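十一月 工作记录 收纳桌面任务(蓝布桌)

晚上七点多开始写,趁没忘。

今天还是老问题:机器到底能不能收拾一张普通人的桌子。Findham那边上周又来问,说Fimville的样板间想在明年上一个"晚间归位"功能,人睡了机器把桌面理一遍。听着简单。我们手里Stirkari的策略跑到第4版,Corrigan的手腕换过一次,目前结论:单件能拿,整桌不行。

先记数字。圆球 17次里成14次,失败的3次都是碰了一下滚走,然后机器对着原来的位置合爪,完全没发现东西已经不在了。胶棒还行,斜着放也能夹,但放回去的时候方向乱的,盖子朝哪边全看运气。花最差,没有一次让人满意。夹梗的话花头往下坠,夹花头不用说了。

人来做这些事,一只手扶一只手插,花进瓶子也就几秒。双手配合这块我们的数据太少,示范攒了将近1000条,大半是单手拿放,插瓶、装袋这种两只手同时出力的没多少。所以这轮重点补双手。

现场: 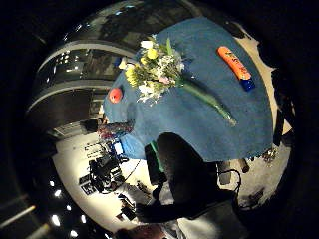
花和橙色胶棒都平放在蓝布上,红球单独在一边

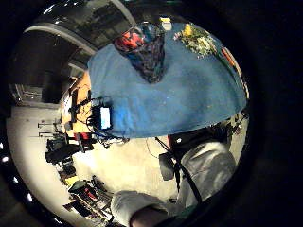
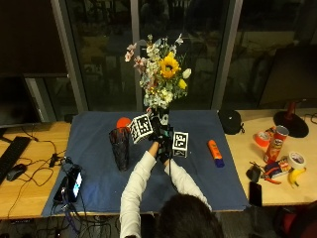
这张花已经是立着的,胶棒在右手边
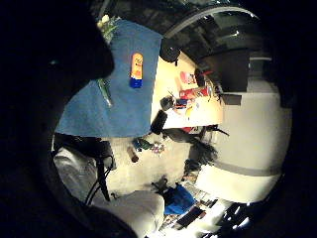
接着说难在哪。

一,软的东西。布袋这类,形状每次都不一样,模型学到的"袋子"其实是某几种皱法。换个皱法就不认。之前试过先抖平再抓,抖完更乱,而且会把旁边的小东西扫下去。暂时放弃抖平,改成先找袋口,找不到就跳过。

二,次序。人不会想这个,先把挡路的挪开,再弄花,最后收小件。机器现在是看见哪个抓哪个,常常抓到一半发现没地方放,举着停住。Stirkari的日志里这种"举着等"占了很多时间,演示的时候特别难看。写死次序能好一点,可是换张桌子又得重写,那还叫什么家用。

三,什么该收什么不该收。这个最头疼。手机亮着屏要不要动?香蕉算杂物还是有人要吃?Findham的要求文档里只写"恢复整洁",整洁是谁的整洁。我的意见是第一版只碰白名单里的东西,其余一律不动,宁可剩着。他们估计不会高兴,觉得功能太小。

车间那头反而乐观些。Fimville的工位收工具,东西硬、位置固定、有托盘,同一套手腕过去跑基本没什么大毛病,晚班已经肯让它自己收螺丝刀和卡尺了。家里的桌子难就难在没有托盘,也没有"应该在那儿"这回事。

Corrigan的手腕另记一笔:换过以后转到底会有一声轻响,不影响精度,但插瓶那种要慢慢拧着往下送的动作,响的那一下会顿,花梗就歪了。要问他们是不是限位垫片的问题。先别自己拆,上次自己拆完校准花了一下午。

指尖胶皮也该换了,夹塑料管打滑。库里还剩一包厚的,薄的没了,厚的夹花梗没手感,已下单薄的。

速度不谈了。现在收完一张桌子的时间,人能收完再泡杯茶回来。夜里没人等着倒无所谓,可是失败了也没人看着,球滚到地上早上踩一脚,比不收还糟。所以掉落检测要排在提速前面,这点我坚持,周会再吵。

待办:
双手示范继续录,插瓶优先,装袋其次
圆球加一步:合爪后再看一眼,空的就重新找
白名单初稿发Findham,附一句为什么不碰手机
跟Corrigan要垫片图纸
放回胶棒的朝向,要么定个规矩要么别评分,现在评分的人各评各的
第4版权重备份(上次忘了,差点覆盖掉)

回他们"能不能收桌子"这个问题,我草稿写的是:硬的、单件的、有固定位置的,可以。花不行,袋子看情况。在改措词,明早再看一遍在发。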